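旧挂锁开不动了怎么办：先别急着喷油，也别急着扔

网上教人修挂锁的文章很多，做法大同小异：喷一通万能除锈润滑剂，再拿铅笔芯蹭蹭钥匙，完事。我照着做过好几年，效果时好时坏，后来干脆把抽屉里攒下的旧锁翻出来，一把一把重新试。下面写的是我现在的做法，其中有几步和流行的说法不一样，信不信由你，反正锁是你的。

先说适用范围：普通的弹子挂锁，铜的、铁的、外面包漆的都行。密码锁不在此列，电子锁更不在此列。锁里断了半截钥匙的，请直接跳到最后一节。

一、先把锁和钥匙对上号

听起来像废话，可是我见过的“坏锁”里，相当一部分只是拿错了钥匙。小挂锁的钥匙长得太像，有的能插到底却转不动，人一着急就使劲拧，好锁也拧坏了。

找一块硬而平的台面，把锁和钥匙全摊开。别在沙发上弄，也别在地毯上弄，小钥匙掉进去够你找半天。每把钥匙都轻轻插一遍，只用拇指和食指的力气转。转不动就抽出来，换下一把。对上号的，马上用细绳或者钥匙圈做个记号，不要指望自己记得住。

有人说看齿形就能认出来。我不太信，至少我的眼睛做不到。钥匙上如果有号码倒是可以参考，不过备用钥匙多半是后配的，号码常常对不上。

二、清灰

锁不灵，先怀疑灰，再怀疑锈。挂在院门上的锁，钥匙孔里什么都有：沙子、棉絮、小虫子。

把锁孔朝下，在掌心里磕几下，再用打气筒或者吹气球往里吹。吹的时候闭上眼睛，或者戴副眼镜。不要用嘴吹，嘴里的潮气留在弹子上，等于白忙。也不要拿针往里捅，弹簧很细，捅歪了没法复原。

锁梁的两个插孔最容易被忽略。锁打开以后，用棉签转着擦，擦到棉签不再发黑为止。锁梁末端那个缺口也要擦，锁舌就卡在那里，积了油泥会锁不严。

三、润滑，这一步争议最大

先说我不推荐的。厨房里的食用油，绝对不要，过一阵子就发黏，灰全粘在上面。缝纫机油好一点，但用在室外的锁上，我觉得也只能顶一时。

至于万能喷剂，我的看法是：它适合拿来冲洗，不适合当润滑剂长期留在里面。喷完当时特别顺，让人很有成就感，过一个冬天再看，往往又涩了。Harriet Okafor 在 Plimbridge 修了多年自行车，她坚持说喷剂够用，理由是她每年十月都会重喷一遍。那当然够用，可有几个人真会每年喷？

我用的是石墨粉。挤一点点在钥匙上，插进去，来回抽插，再轻轻转动。多了没有好处，只会弄黑手指和口袋。已经喷过油的锁，要先把油清掉再上石墨，两样混在一起会变成黑泥，比原来还糟。

铅笔芯能不能代替？应急可以。铅笔芯里掺了黏土，我不愿意长期往锁里塞。

四、反复开合试验

润滑以后不要马上挂回去。开着锁转钥匙，听声音，应该干脆，没有沙沙声。然后按下锁梁，再打开，多重复一些。很多教程到“能打开了”就结束，我认为这时候才该认真检查：

锁梁按下去以后，用力往外拉，看会不会自己弹开。会弹开的锁，修得再顺滑也没有用。
钥匙能不能在该抽出来的位置顺利抽出来。
换备用钥匙再试一遍。主钥匙磨损了，备用的反而好使，这种情况不少见。

试的时候最好大小锁分开来，一次只弄一把，钥匙就放在手边。几把一起拆洗，最后多半又要回到第一步去对号。

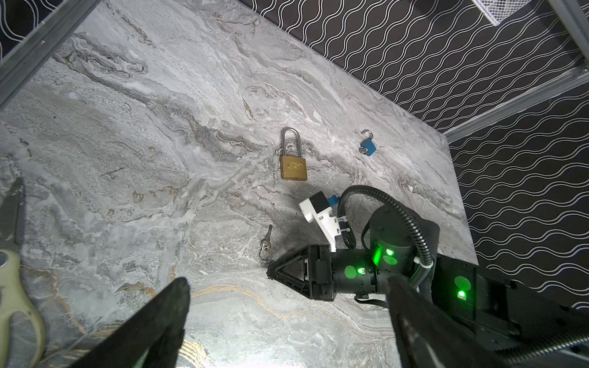

铜色大挂锁、锁梁打开的蓝色小挂锁，左下方是串在圈上的两把小钥匙。

五、什么时候该放弃

钥匙断在里面，露出一截的，可以用尖嘴钳夹出来。断得很深的，我劝你算了。网上说用胶水粘住再拉，我试过，结果是锁和胶水一起报废。

锁梁明显弯了，也别敲。敲直了看着没事，受力的地方已经变了，你敢拿它锁自行车吗？

还有一笔账要算。Olaia Alcaraz 在 Graltport 的五金店里给我报过价，上门开一把打不开的锁要276元，而一把同样大小的新挂锁只要40元。除非这把锁有什么纪念意义，否则剪掉换新的更划算。有些人非要修，我也理解，我自己就有一把这样的锁，花的工夫早就超过了它的价钱。

最后说保存。修好暂时不用的锁，锁梁打开着放，钥匙不要插在锁孔里。主钥匙和备用钥匙分开收，至少不要放进同一个抽屉。室外用的锁，给钥匙孔那一面留个遮挡，剪一块旧自行车内胎搭在上面就行。卖家说的“防水盖”我买过，盖子里面积的水比外面还多。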